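Speaker notes - "Seen and Still Hit: Left Turns and Motorcycles" (evening session, Fokley riders' group)

Say hello, thank Ute Lindemann for the room and the coffee. Let people settle before you start, the chairs here are noisy!

Begin with the crossing at Oshima Road. Most of this crowd has ridden through it, and a fair number will have a story about it. Let one or two people tell theirs, but keep an eye on the clock.

Now the numbers. Our survey had 1,089 riders fill in the form, and 243 of them told us that a car had turned left across their path in the past season. Pause there, because it's a lot of people - and then remind them these are near misses as well as crashes, so nobody goes home thinking every one ended in an ambulance.

Move on to speed. A single headlight gives a driver very little to judge distance by, and a small shape coming straight on hardly seems to grow until it's close. Go slowly through this part, it's the heart of the talk.
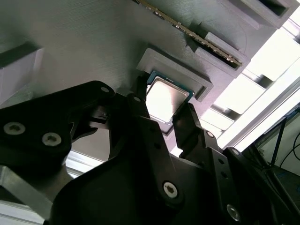 Minoru Kudo wrote back after the last talk that he'd stopped trusting eye contact years ago, and watches the front wheel of the car instead, as the wheel moves before the driver's face tells you anything. Read his note out in full if there's time, it's a lovely one.

Then the practical bit: ease off early, cover the brake, shift a little within the lane so the headlight moves against the background. Ask who practices hard stops. Mention the parking lot mornings in May, 13 places left, sign up with Poonam Dixit at the back table.

Questions, then coffee. Please put the chairs back in rows.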